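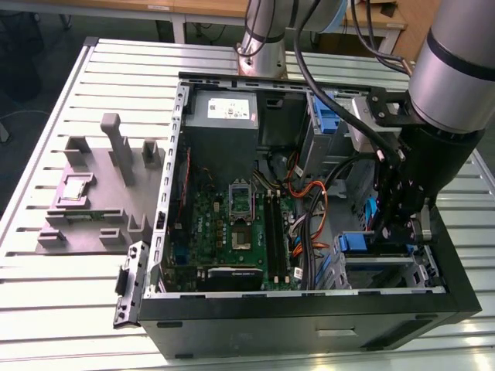
A desktop tower on its side with the side panel off. The power supply is the gray unit with the white label.

Film and Popular Taste
Handout 7: The Sequel Problem
Instructor: Aslak Rønning
Revised July 2024

Last time we finished with the studio star vehicle, and I promised we would get to sequels. I love this unit! Sequels get treated as the junk drawer of film history, and they tell us so much about what a studio thought the first movie was.

Start with a question and keep it beside you while you watch: what did the second film decide to keep? A monster, a joke, a house, a piece of music, the way a certain actor walks into a room? Whatever survives is what somebody believed people had paid for. Sometimes they guessed wrong, and those are the best ones to write about.

Terms for this unit

Continuation. The story picks up where it stopped. Same people, later on.

Repeat. The same plot with the furniture moved. Lots of comedies and nearly all slashers live here. Please don't use the word as an insult in your papers — a repeat can be staged better than the original, and often is, because the crew has had one full run at it.

Escalation. Bigger cast, louder ending, farther from home. Watch what happens to the quiet scenes.

Side door. A minor character gets the lead. Cheap to make if the original star has walked away, and now and then wonderful.

Most films mix these. When you label one, say which scenes made you choose that label.

Watching exercise

Pick a pair, an original and its first sequel. Do not pick a trilogy; you will run out of room. Watch the first 20 minutes of each, back to back, and take notes on these points:

How long before we see a face we know?
Who explains the earlier story, and to whom? (There is almost always one poor character whose whole job is to not know anything.)
Does the music come back right away, or does the film make you wait for it?
What does the opening assume you remember?

Then watch both to the end, on different evenings if you can. Seeing them too close together makes everybody grumpy about the second one.

A note on reviews

Read 2 reviews of your sequel from its opening week and one written much later. Opening week critics compare it with a movie they may not have seen in years, and they carry a rosy memory of it. Later writers often met both films on cable or tape, in whatever order they came on, and they can be a lot kinder. I saw my own favorite sequel before the original and I still think of the original as the slow one!

The paper

2,000 words on your pair. Argue something. "The sequel is worse" is a fine place to begin and a dull place to stop, so tell me where it goes wrong, in which scene, and what the filmmakers seemed to want there. Plot summary should take up one paragraph at most.

Drafts are due before the October break. Bring a printed copy to class for swapping.

For next time: remakes, and how they differ from repeats. Read the Haugen chapter, skip the appendix.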